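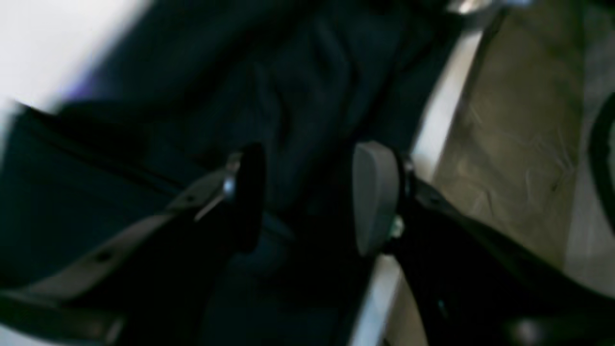
The Cold Wash Promise, Again

Every summer the same claim comes around in this newsletter's inbox, and every summer a few of you ask me to settle it. This year it arrived as a leaflet, pushed through doors all over Carnegie Street and the blocks behind it, telling us that if we wash everything cold with the right detergent our clothes will last years longer, our bills will drop, and nothing will ever smell again. The detergent in question is called Sirau. It comes in a pouch. The pouch costs more than my lunch.

I have nothing against cold water. I wash most of my clothes in it and have done for a long time. What I object to is being told that a habit I already have is a discovery, and that I need to buy something to go along with it.

So let's take the leaflet's claims as they come.

The first one is that heat is what ruins clothes. There's some truth in that. Anybody who has put a wool sweater through a hot wash knows what comes out, and elastic does go slack faster if you cook it every week. Dark colors hold on longer in cool water too. But most of the worn-out things in my closet didn't die of heat. They died at the knees and elbows and at the point where a bag strap rubs the shoulder. My work pants go at the inside of the thigh, every pair, and no water temperature has changed that by a month. Wearing clothes wears them out. There is a reason we use the same word.

The washer does its part by rubbing things against each other, and it does that cold as well as hot. If you want to be gentle on a load, close the zippers, turn the jeans inside out, and keep the towels away from the thin shirts. A towel is heavy when it's soaked, and it will beat up anything lighter that's in there with it. The leaflet has not one word on this. I suppose you can't put it in a pouch.

And then there's the dryer, which the leaflet also skips. Clean out the lint screen and look at what's in your hand. That used to be your clothes. If somebody wants to sell me longer life for a shirt, I'd want to hear what they think about the dryer first, and whether they'd mind my hanging the shirt over a chair.

The second claim is about money. "Cut your laundry bill by up to half," it says. I have learned to stop reading at "up to." Up to half includes nothing at all. It includes one cent. It's also a strange number to give people without asking how they wash now. A household that does everything hot will see a difference if it switches, and heating water is a real cost, I'm not disputing it. A household like mine that already runs cold will save precisely what it saved last year, minus the pouch.

The leaflet shows a little bar chart with no numbers up the side. One bar is tall and gray and the other is short and green. I asked my daughter, who teaches middle school math, what she would give it, and she asked whether the student had turned in the rest of the assignment.

The third claim is the one that got my back up. It says Sirau was "tested over 500 washes." Fine. Tested for what? Five hundred washes and what happened? It doesn't say the shirts survived. It doesn't say they came out clean. I could test a brick over 500 washes. I wrote to the address printed on the back and asked what was tested, on what kind of cloth, and what it was compared with. I got a polite reply with a coupon in it, good until the end of August. I wrote again to say thank you for the coupon and could I have the answer. That was three weeks ago.

To be fair to them, I did try the stuff. Graham Wainwright from the tool library had bought a pouch and didn't like the scent, so he handed it over to me with most of it still inside. I used it for eight loads, cold, the same kinds of things I usually wash. I kept back my ordinary powder and did the loads in between with that, one and then the other.

Results, for what they're worth: the clothes got clean. They got clean with the powder too. The Sirau loads smelled of something like a hotel lobby for a day or so. A grease spot on an apron stayed put through both, and came out later when I rubbed dish soap into it and let it sit, which is what my mother would have told me to do in the first place. The powder left a little grit in the folds of a dark pillowcase once. That does happen in cold water with powder, and if it bothers you, stir it into a jug of warm water before you pour it in, or use a liquid. Any liquid.

That's not a scientific test and I don't pretend it is. I knew which was which, I was already annoyed, and my nose isn't what it was. But it's more than the leaflet offers, and I've told you what I did.

Now the smell question, because I get more mail about it than about anything else I write. Cold washing by itself does not fix a smell, and in some cases it's how you get one. Gym clothes, dish towels, anything that sat in a damp heap before it reached the washer – those do better with some heat if the label allows it. So do sheets after somebody's been sick. The leaflet says "wash everything cold, always." I would cross out everything and I would cross out always. What's left is decent advice.

If all your laundry smells sour whatever you do, it's likely the washer. Pull back the rubber around the door, if you have the front-loading kind, and wipe in there. You may not enjoy it. Run it hot and empty now and then, and leave the door open between loads if there aren't small children or cats about. Use less detergent too. I know that sounds backward. Most of us pour in too much because the cap is the size of a soup bowl and the line is molded in somewhere near the bottom, clear plastic on clear plastic, where no one over forty could find it. What doesn't rinse out stays in the cloth and in the drum and goes off.

The Sirau pouch has a cap like that, by the way. It says it holds enough for 29 loads. I'd believe it if you filled to the line. Filled the way people fill a cap, I'd be surprised if it got through half that.

A word on the fourth claim, which is printed smaller than the others: "recommended by fabric experts." No names are given. I'd like to know who they are. I called Resholm, the alterations place by the bus stop, since those people handle more tired clothing in a week than I will in my life. The woman who picked up said they don't recommend any detergent, and that what she'd tell people is to quit washing things that aren't dirty. Jeans especially. She said she sees pockets and hems go long before the cloth does, and those can be mended if you bring them in while there's still something to sew to. She also said that people wait until the hole is big because they're embarrassed by a small one, and I have been thinking about that ever since.

She had something to sell me as well, of course. But she could tell me what it was and what it cost, and when I asked a question she answered it.

Several of you will write to say that your sister-in-law swears by Sirau. I'm sure she does. Somebody swears by everything. My own aunt swore by a product called Ulel that you hung in the drum in a net bag, and she used the same one for as long as I knew her, well after whatever was in it must have been gone. Her whites were lovely. She also soaked them overnight, scrubbed the collars by hand and dried them in full sun, and she gave all the credit to the bag.

What I do, since I'll be asked: cold for colors and anything I'm fond of, warm for towels and bedding, hot for rags. Plain unscented detergent, whichever is on sale, filled well short of what seems right. Stains get looked at before the wash and not after the dryer, when it's usually too late. Shirts dry on hangers. Pants get worn more than once. I've got a flannel shirt that has been through all this for longer than some of you have lived here, and the only thing replaced on it is the second button.

If you already bought the pouch, use it up. It's perfectly good soap. If you haven't, the coupon they sent me takes five percent off, and anybody who wants it can have it.

Corrections and complaints to the usual address. Last time I said that lemon juice and sunlight would take rust out of cotton, and two readers wrote to say it took the cotton out as well. One of them enclosed the napkin. I should have said to try it on a corner you don't care about, and to rinse it thoroughly afterward, and I'm sorry about the napkin.

Next time, moth traps. I have my doubts.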